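Tridley Writing Task 1 Workbook, second edition: my review

I bought this one in September, after my second disappointing writing score, and I've been through it cover to cover now (well, I skipped the maps chapter for weeks and then went back to it). It's 332 pages, which sounds like a lot for one short task, but the type is big and there's plenty of room to scribble your answers, so it goes faster than you'd think!

What I liked best were the chapters on bar charts and tables. You get 94 practice charts, and each one comes with a plain model answer and a weaker one marked up in the margin, so you can see where a student got lost listing every single number. I used to do exactly that. My old Wijaya book only gave you the perfect answers, and I never knew what to do with them except feel bad.
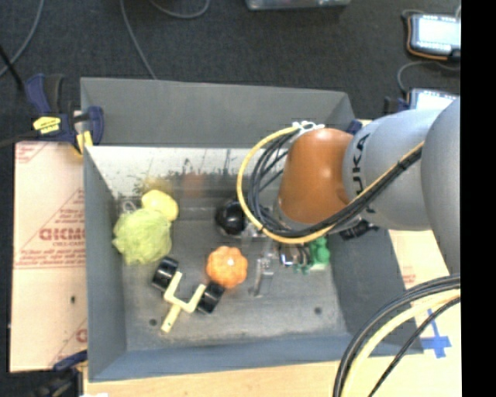 The vocabulary lists are a mixed bag. Some of the phrases for rises and falls are lovely and useful, but others sound stiff to me, and I wouldn't want to see "a marked upward trajectory" twice in one report. I did find 2 mistakes in the answer key, both in the pie chart unit, where the shares don't add up.

If you're studying alone I'd still pick it over the Okcombe course, which is thorough but assumes you have a teacher beside you. Give yourself about 360 minutes for the timed tests at the back, spread over a few weeks, and keep a pencil handy. Four stars from me.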